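Udis two-arm garment cell: open day review

Udis opened its Meltiven workshop in December, with demonstrations from 2 p.m. I went to assess the cell for small-batch laundry work. Nneka Abubakar ran the station; Rajeshwari Reddy took questions on the control software.

Hardware

Two arms with parallel grippers share a white paneled table. Each arm carries a wrist camera. The quoted cell price excludes the table.

Cloth handling

The demonstration used dark fabric, a hard case for any camera that has to find an edge. Contrast against the table was good. Contrast between one fold and the next was poor, most of all at the wrist.

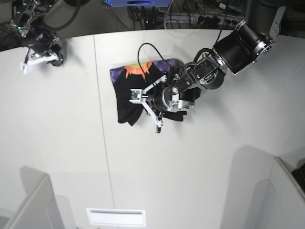
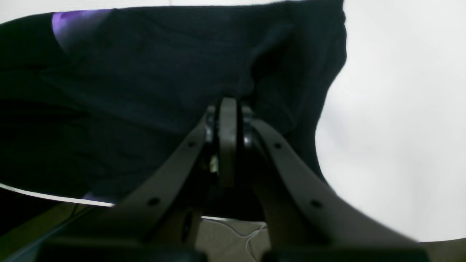
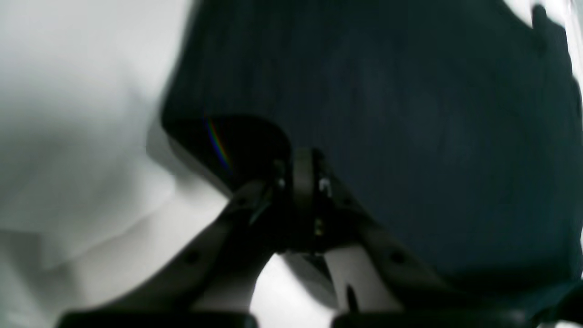
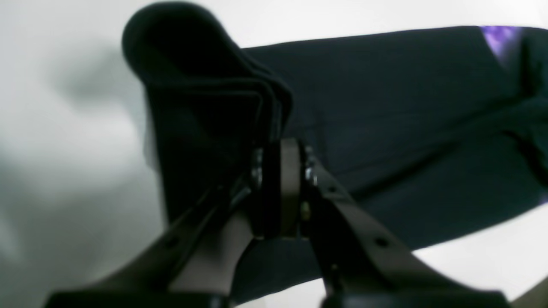

Dark cloth at the gripper; the first view is of the table, the other three are from the wrist.

Verdict

Worth a second visit with our own garments. I would ask Udis for better exposure control on the wrist cameras before signing anything. Score: 3.5 out of 5.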